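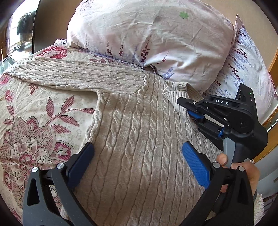
Good afternoon. I book the acoustic stage at the Brandley Folk Weekend, and I've been given 33 minutes to talk about set lists. Most of you play to people in chairs, and people in chairs can leave. A set list should hang together the way a cable-knit sweater does, with the same few strands crossing over and coming back all the way up. Tempo is one strand, key is another, and talking is the one you all have too much of.

(Wait. If no laugh, move on.)

Last March we had 34 acts apply with a full set list attached. I read them all. Eleven opened with a slow song about a river. I like rivers. Put yours fourth.

Opening song: something you can play with cold hands and a bad monitor. Save the new one in the odd tuning. The Nendum room has a draft from the left and your G string will find it.

Tuning: a 60 minute set with a retune between every song is a 45 minute set. Group the songs by tuning, or bring a second guitar, or learn to tell a story that lasts as long as a capo change.

(Play clip from Pradside barn show, second verse only. Sound guy has it cued. Check he has it cued.)

Duos: decide who talks. Yip Hall has 60 seats and every one of them can tell when you two are arguing about the banjo.

Covers: one. Two if it rains.

Last song: people need to be able to sing it by the second chorus. If the chorus has a date and a shipwreck in it, hand out the words.

(Questions. Repeat them into the mic. Merch table closes at five.)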